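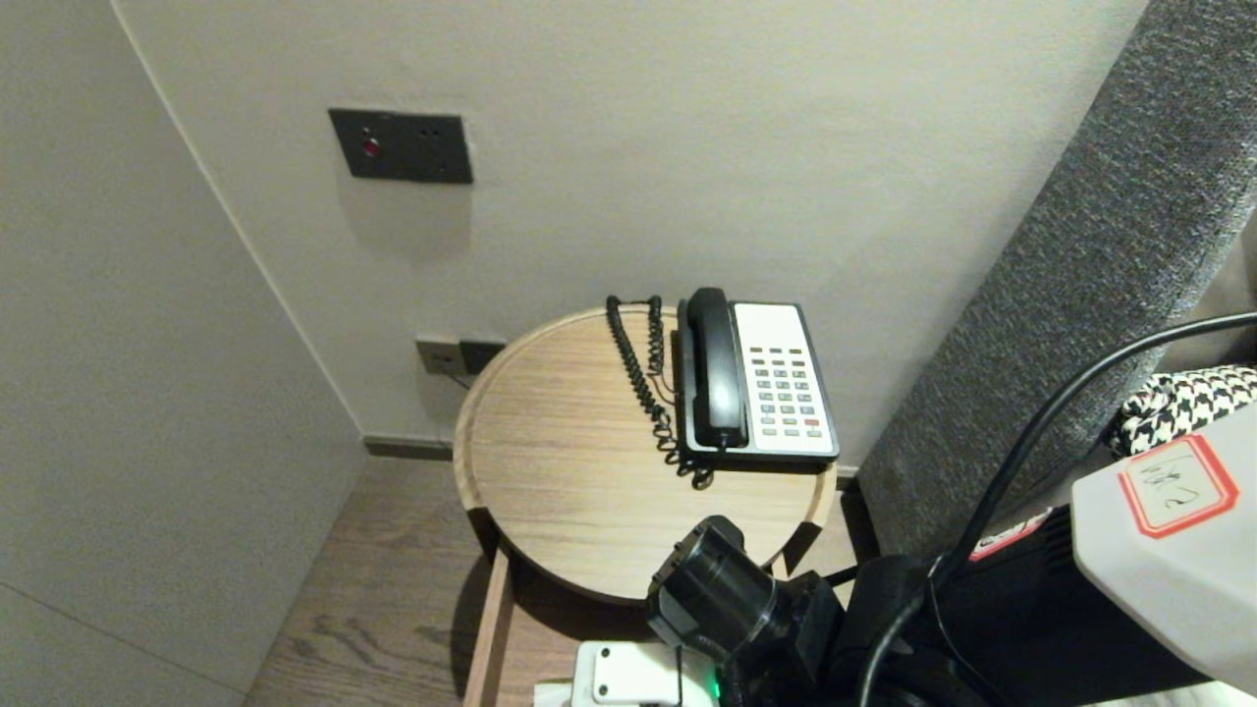

Unit 6 deals with task allocation after a service robot is introduced in guest rooms, using the Lukar hotel as the case. Before the change, a room attendant at the Lukar did everything behind the door: linen, surfaces, floor, and the room check. The room check is the part that was moved to the robot. It covers fixed items and small equipment, and a bedside corner is a typical station: a corded desk telephone on a round side table, with the handset in its cradle, and a wall outlet low down behind it. On the paper form used earlier, such a station took three lines and a signature.

Terms used in this unit

Station: a place in the room where the robot stops and works through a fixed list.
Exception: any item the robot can't confirm. It goes to a person.
Release: the decision that a room may be sold. At the Lukar this stays with the floor supervisor.

The hotel has 134 rooms. In the first month of operation (November) the system, supplied by Trosero, logged 376 exceptions. Of these, 179 were closed by an attendant from the hallway tablet without entering the room. The others required a visit. Haris Omerović, the floor supervisor, recorded the visits in a separate notebook, as the software had no field for them. The notebook is used in Exercise 2.

Changes in the work

Attendants no longer fill in the form, but they are interrupted more often. An exception raised at 11:30 reaches a person who is already two rooms further on. Walking time went up for the attendants on the long corridor and down for those near the elevator.

Responsibility also shifted. A signature used to tie a check to a name. The log ties it to a station number, and attendants asked early on who answers for a fault that was marked as confirmed. The written rule, added later, is that the person who closes an exception answers for that item only.
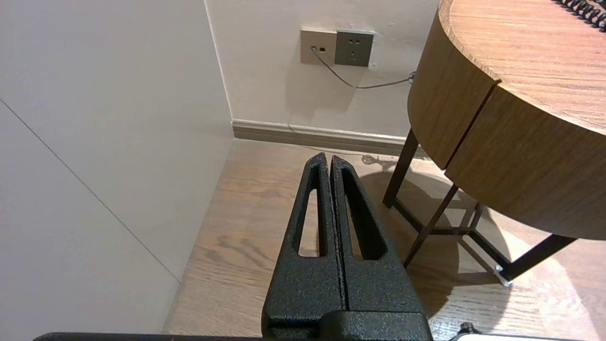

Figure 2. Gripper at the side table; wall plates and cable behind.

Cables and low outlets are treated as a separate class in the station list. Mateja Radulović's interviews with the attendants show that most of them had never thought of looking behind the furniture as a task. It was done while vacuuming and was missing from the job description, so it was also missing from the first station list.

Exercises

1. List three tasks in your own workplace that are done but not written down. State who would notice if they stopped.
2. Using the notebook extract, sort the visits by cause. Which could have been closed from the hallway?
3. Compare the Lukar rule on closing exceptions with the one in the Ardeleanu reading. Half a page.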